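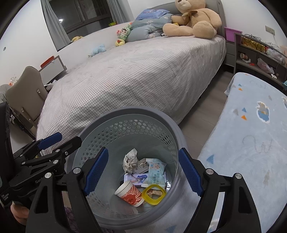

4. Prise en main du kit Griltora en milieu domestique

4.1. Ce que nous avons reçu et comment nous l'avons utilisé

Je reprends la première personne pour cette section, parce que c'est moi qui ai passé le plus de temps avec le kit à la main et que les impressions qui suivent sont en partie les miennes (Ankica Begović et Tae-yang Na ont relu et corrigé quand j'exagérais). Le kit Griltora est vendu par Hamel comme un ensemble de collecte de démonstrations « prêt à sortir de la valise » : une pince tenue à la main, une caméra solidaire de la pince, un chargeur, et un abonnement au service Guvura qui reçoit les enregistrements, les découpe et les renvoie sous forme de trajectoires exploitables. Nous l'avons acheté au tarif normal. Hamel n'a pas relu ce texte.

Comme expliqué en section 3, nous voulions savoir si un kit de ce genre tient la route dans de vraies chambres, chez de vraies personnes, avec tout ce que ça suppose de couettes, de peluches et de fils de chargeur. Les bancs d'essai sur table blanche, on les connaît, on en a fait nous-mêmes et ils sont bien pratiques ! Mais une corbeille à papier au pied d'un lit, c'est autre chose : on travaille de haut en bas, penché, souvent avec le dos un peu tordu, et le contenu change à chaque fois. La figure 2 donne une idée de ce que voit la caméra au moment où l'on aborde la corbeille.

Figure 2. Vue de la caméra du kit au-dessus de la corbeille, mors ouverts. Le contenu mêle un mouchoir froissé, un paquet de lingettes, un gobelet en papier et un couvercle carré en plastique translucide.

Nous avons retenu 13 chambres et 40 démonstrations par chambre, réparties entre trois opérateurs : Virgilio Tiongson, Tae-yang et moi. Chaque démonstration est notée « retenue » ou « rejetée » par le service, puis revue à l'œil par Ankica, qui ne savait pas qui tenait la pince.

4.2. La pince elle-même

Commençons par ce qui m'a plu. Les mors s'ouvrent large, assez pour encadrer le bord d'une corbeille sans devoir viser au millimètre, et les patins bleus texturés accrochent bien les choses molles. Le mouchoir en boule, qui me faisait peur sur le papier (c'est léger, ça se déforme, ça fuit sous la prise), est vite devenu mon objet préféré. On descend, on ferme, on remonte, et voilà. Le gobelet couché est plus sournois : si on le prend par le bord, il pivote, et si on le prend par le milieu, on l'écrase. Virgilio a fini par toujours l'attraper par le bord, et j'ai fait comme lui à partir de la deuxième chambre.

Les objets plats, par contre, quelle plaie. Une petite carte glissée sous un paquet de lingettes, avec des patins de cette épaisseur, il faut vraiment aller la chercher. Tae-yang la coinçait contre la paroi de la corbeille pour la faire se redresser ; moi, je déplaçais d'abord le paquet. Les deux méthodes marchent, mais elles produisent des trajectoires qui n'ont rien à voir, et un modèle entraîné sur le mélange hésite (voir section 5, où l'on retrouve cette hésitation presque telle quelle). Hamel ne donne aucune consigne là-dessus dans sa notice. Il en faudrait une, même courte.

Côté fatigue, j'ai tenu mes séances de 40 sans pause la première semaine et je ne le conseille à personne. La poignée est bien dessinée pour un travail à hauteur de table. Quand on pointe vers le sol, tout le poids passe sur le pouce et le poignet se casse vers l'avant. Un appui réglable aurait tout changé ! J'ai bricolé une cale en mousse, que nous n'avons pas gardée pour les mesures puisqu'elle ne fait pas partie du produit.

4.3. Le champ de la caméra et le fond de la pièce

Quand on se penche sur une corbeille, la caméra prend aussi le lit, les rideaux, la chaise de bureau, l'étagère. Je m'attendais à ce que le service Guvura s'y perde, surtout avec des draps à carreaux, qui sont un classique du motif répétitif. En fait, le suivi de position s'en sort très bien dans ce genre de pièce encombrée, et plutôt moins bien dans les chambres trop nues, où il décroche dès qu'on descend la pince dans un contenant. Les corbeilles à paroi perforée posent un souci particulier : les rangées de petits trous se ressemblent toutes, et si elles remplissent l'image, la position estimée glisse par à-coups. Remonter un peu avant de refermer les mors suffit en général à la recaler.

Il y a aussi la question de la vie privée, qu'on ne peut pas balayer d'un revers de main quand on filme chez les gens. Une poubelle raconte beaucoup de choses. Nous avons demandé aux occupants l'autorisation pièce par pièce, et Luminița Gavrilă, qui habitait l'une des chambres, nous a fait remarquer que son accord portait sur la corbeille et pas sur son bureau. Elle avait raison. Le service propose un floutage automatique des textes, que nous avons activé ensuite pour l'ensemble des envois ; il rend illisibles les papiers posés loin de la pince et laisse parfois passer ceux qui sont tout près. Nous avons revu ces cas à la main.

4.4. Le service

L'envoi se fait le soir, le résultat arrive le lendemain matin, sauf un mardi où rien n'est arrivé du tout (panne reconnue par Hamel, données récupérées le jour suivant). Dans la chambre où le taux de rejet était le plus élevé, 17 démonstrations sur 40 ont été écartées par le tri automatique. Ankica en aurait gardé plusieurs. Le motif affiché était presque toujours « contact incertain », et en regardant de près, on voit que le tri confond la fermeture sur un objet mou avec une fermeture à vide. Le mouchoir, encore lui ! On peut contester un rejet depuis l'interface, un par un, sans sélection groupée, ce qui devient pénible dès la deuxième page.

À titre de comparaison, nous avions utilisé l'an passé la pince Jollomari, plus légère et nettement moins confortable à ouvrir, livrée sans aucun service de tri. Sylvain Joly, qui avait mené cette campagne, a refait une séance avec le kit Griltora dans 3 des chambres. Il préfère la prise du nouveau, et regrette de ne plus avoir la main sur le découpage. Je partage son regret. Les trajectoires brutes sont bien téléchargeables, mais dans un format que la documentation décrit à moitié, et il nous a fallu écrire notre propre lecteur (fourni en annexe B, avec ses défauts).

Pour la suite, nous avons gardé toutes les démonstrations validées par Ankica, y compris celles que le service avait rejetées, et nous entraînons séparément sur les deux ensembles. Les résultats sont donnés en section 5.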